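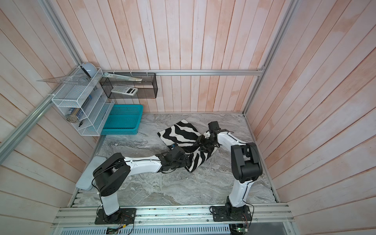
The two arms of the Pamen kit with the zebra cushion cover, the hardest piece in our test.

Cloth is a difficult thing for a machine. A box has corners and keeps them. A cushion cover has corners only until you pick it up, and then it has something else, which changes again when you pull. For this reason I wanted to see the Pamen with fabric before I saw it with anything else, and the people at Prilow, who sell it, agreed to this without much discussion.

The Pamen is a kit of two arms for a bench. You receive the arms, the base plates, the rail, the control boards and a licence for the teaching software, which is called Sikder. The walls and the floor you must find yourself. The price is 3000 pounds, and a yearly service plan with spare fingers and telephone help costs 1000 more. For a small sewing firm or a college this is serious money, but it is much less than I was asked to pay for an industrial pair in September.

Nuwan Dewan, who looks after customer training at Prilow, put the first arm on its plate while I was still reading the leaflet. The second one he left for me. The screws are ordinary and the holes meet where they should. The cables were my only complaint at this stage. They hang in loops on the outside of the arm, and I would like to have clips for them in the box. 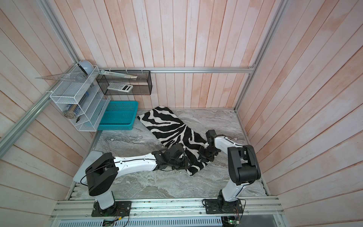

Photo: Prilow

Teaching goes by hand. You take the arms through the movement, Sikder records it, and after enough repetitions you ask the kit to try alone. The leaflet suggests 10 repetitions for a simple task. With a tea towel this was enough for us. With the zebra cover it was not, and I am not surprised. The pile is fuzzy and the stripes go in every direction, so the fold and the pattern are easy to confuse, also for a person.

What I liked is the way the grippers share the work. One holds a fold of the fabric down and the other takes the cloth further along and lifts it. When the second gripper loses its hold, the first one waits. 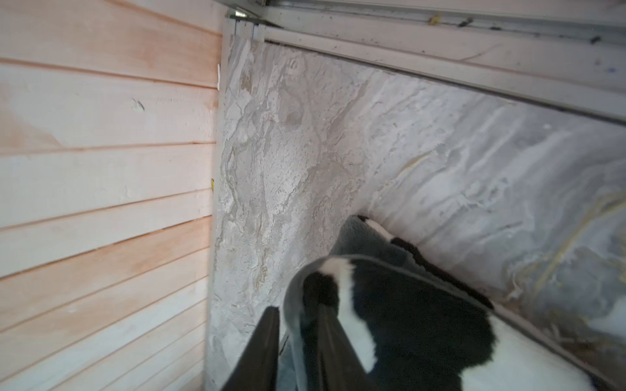 The fingers themselves are thin and flat, and they can be changed in 2 minutes with the small key from the box. Prilow offers a softer set under the name Prerora, made for knitted and plush goods. I tried both. The Prerora set held thick pile better, but on thin cotton I returned to the standard one, which makes a smaller pinch and leaves less of a mark.

Habibur Siddiqui runs a workshop for home textiles and has used the kit since spring. "In the first week I wanted to send it back," he told me. "My mistake was that I gave it the most difficult product on the first day. Now it folds the plain covers and my people do the rest." He would like a quieter shoulder joint and a better manual – on the second point I agree with him fully.

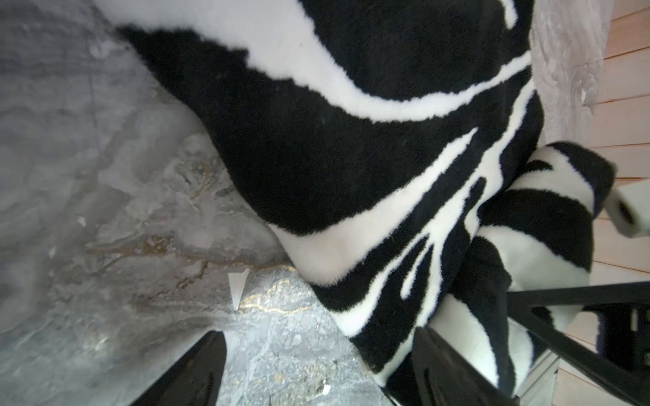 The manual is the weak part. It explains the installation page by page and then gives a single page to the cameras, although a wrist camera with the wrong settings will spoil a whole afternoon of recordings. I found the right values only after a call to Dewan. A new edition is promised, and he says that owners will get it free of charge.

Speed is the other question. The Pamen is slow. A person who folds covers for a living will be finished long before it, and the kit should not be bought for a race. It makes more sense where somebody must learn how such machines are taught, or where the same plain piece comes back all day and a quiet corner of the bench is free.

The kit is sold direct by Prilow, with delivery in two boxes. The Prerora fingers are ordered separately, and the service plan can be added later at the same price.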